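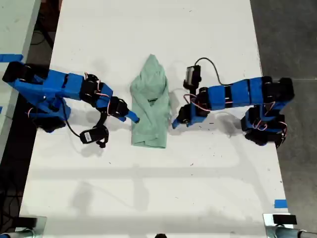
shimstock wrote:
I'd take the pads off before touching the calibration. When ours began dropping hems we spent most of March re-zeroing joints and the fault was glazed rubber all along.

Como cell, the two arms out of step on pickup

flatbelt_9
Thanks for the quick answer. I should have put more in my first post. It is the Como cell, two arms facing each other over a white table, blue printed links with servo motors at the joints. The job is folding tops. It ran 1,340 folds on the last set of finger pads without much trouble. The new set has done 449 and the left arm has started letting go of the hem when it lifts. The right arm is fine. Both were fitted on the same morning with the same pads from Gaven.

Software is Ano, not changed in months. I have re-run the homing routine twice. No difference.

shimstock
Same pads on both arms and only one slips, so I'll half take back what I said. Still worth swapping them left to right. It takes ten minutes and if the fault moves over you have your answer.

tablesaw_annie
I don't agree that pads are the first thing. Check the servo temperature on the left gripper after an hour of work. If it goes much past 40 degrees on that size of motor the holding force drops off and you get exactly what you describe, fine when cold and bad by mid-morning.

flatbelt_9
It is bad from the first fold, so I doubt it is heat. I'll log it anyway. Will swap the pads after lunch.

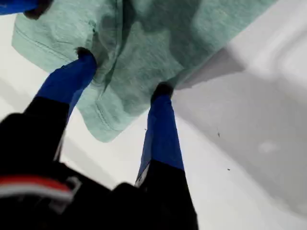
Both pads of one gripper in the green knit, fingers well apart.

flatbelt_9
Pads swapped. The fault stayed on the left. Temperature after an hour was 31, so not that either. While I had the fingers off I found one of the screws holding the left gripper to its horn was loose. Tightened it with a dab of threadlock. Better, but it still misses one in ten or so.

orbital_mick
A loose horn screw will have let the gripper creep round on the spline. Tightening it only fixes it where it has ended up. Take it off, send the servo to its centre position from Ano and put the horn back on square. The notes that came out of the Þórarinsdóttir workshop have a page on it, and their figure for the gap between open tips is 4 mm either side of the drawing. I'd hold it closer than they do.

tablesaw_annie
Closer than 4 mm on printed fingers is wasted effort. They bend more than that when they close.

orbital_mick
They bend the same way every time, though — you can set up round it. You can't set up round a horn that's one tooth out.

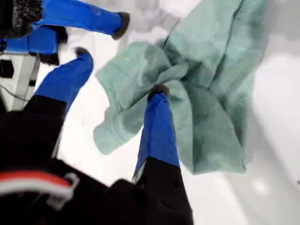

flatbelt_9
Horn came off and went back on this afternoon, and it was one tooth out. I did the centring from Ano as suggested, then ran it slowly in steps with a crumpled top and stopped it at each one to look. What I am checking for now is whether both fingers of a gripper arrive on the fabric. With one pad pressed into the middle of the cloth and its neighbour still over bare table, as it is there, I would not expect the lift to hold. The approach point wants moving further onto the cloth before the close command.

shimstock
Move it in small amounts and write down each one. Ano keeps the last value only and you'll want the old one back at some point.

flatbelt_9
Noted, it's on a card taped inside the cabinet door. I've also put the horn screws on the weekly check, both arms.

tablesaw_annie
Add the wrist camera cables to that list. On ours the cable was pulling on the joint at full reach, which looked just like a weak motor. Leave a proper loop in it and run the arm out to both ends of its travel by hand, power off, before you tie anything down.

flatbelt_9
Will do. I'll post the count when the pads next come off.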